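Thursday, April 9, 2020

**1/** The Pidness studio has been asked by several clients how we run a creative review. We set out our practice in this thread. It concerns the meeting in which unfinished work is shown to people who did not make it, and what happens to the comments afterwards.

**2/** A review at Pidness has one owner. The owner is the person whose work is on the table, and never the most senior person present. The owner writes the question to be answered and sends it out the day before. If there is no question, the meeting is cancelled.

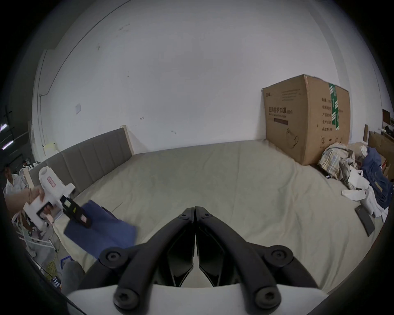
**3/** The question must be narrow. "What do you think?" is not accepted. "Does the second page explain the price?" is accepted. Reviewers who wish to raise something else may do so in writing, and the owner will read it after the round has closed.

**4/** Work is shown for 20 minutes. The first part is silent. Reviewers read, look and make notes. We adopted the silent part last November, during the Tinano packaging project, after the first speaker had set the direction of every meeting for a month.

**5/** Comments are then taken in order, beginning with the newest member of staff. Each is recorded as spoken. The owner does not defend the work at this stage – a short factual answer is permitted, for example to confirm a size or a deadline.
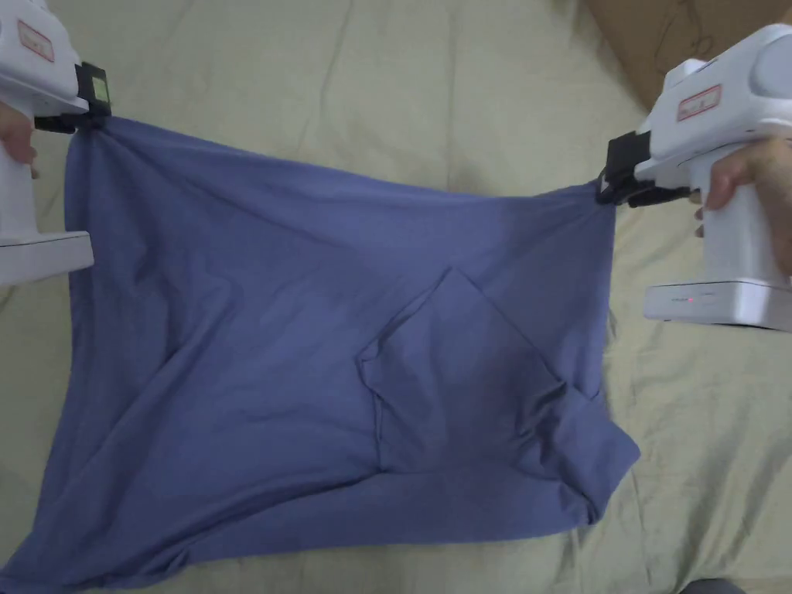 **6/** Reviewers are asked to describe before they judge. Rodrigo Pinheiro, who trains our new reviewers, has them practise on plain things before they are let near a layout. Give a beginner a blue garment held up by its two top corners and the first remark is usually that it is untidy. A useful remark would say that the top edge sags a little between the corners. The owner can act on the second and can do very little with the first.

**7/** No more than nine people attend. Above that number we found that people began to speak to one another and the owner was left out. Colleagues who are not invited may read the notes, which are kept in the project folder under the date of the meeting.

**8/** Clients may attend, and many do. They are bound by the same order of speaking. Mieke Schouten looks after client attendance and will explain the arrangement beforehand to anyone who has not taken part before.
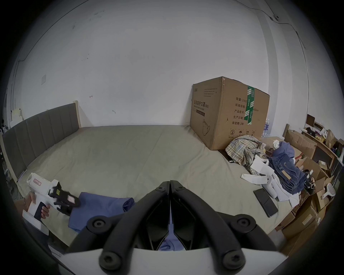

*Grey headboard, pale sheet, white wall.*

**9/** After the meeting the owner sorts every comment under one of two headings: "will change" and "will not change". A reason is required only for the second. The sorted list goes to all reviewers by the close of the next working day.

**10/** At the end of last year we read back through our records. They held 1,723 comments, of which 800 had led to a change. We do not treat the remainder as wasted. A good many were contradicted by another reviewer in the same room, and the owner had to choose.

**11/** The practice has been tested elsewhere. De Bruijn, the illustration house in Fisomstead, used it for a season and dropped the speaking order, as its teams are small and know one another well. It kept the silent reading and the written question.
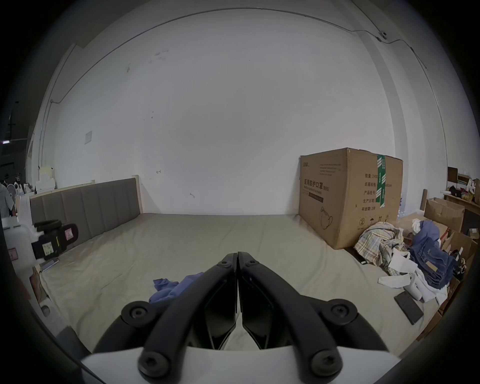 Griet De Bruijn replied: We did drop the order, and I would add that we have since brought it back for first sketches. Finished drawings survive a loud opinion. Sketches often do not, and the artist is inclined to put them away.

**12/** We are grateful for that correction, and will amend our written guide to say that the speaking order matters most at the early stage. The passage on late-stage reviews will be shortened.

**13/** Two matters remain open. The first is how to hold the silent part when staff are joining by telephone. Austra Paulauskas is trying a version in which notes are sent in before the call begins. The second is whether the owner should be allowed to withdraw a question halfway through. At present this is not permitted.

**14/** The current guide can be had from Floor Nijs at the studio on request. Please state whether you need the version for staff or the shorter one for clients.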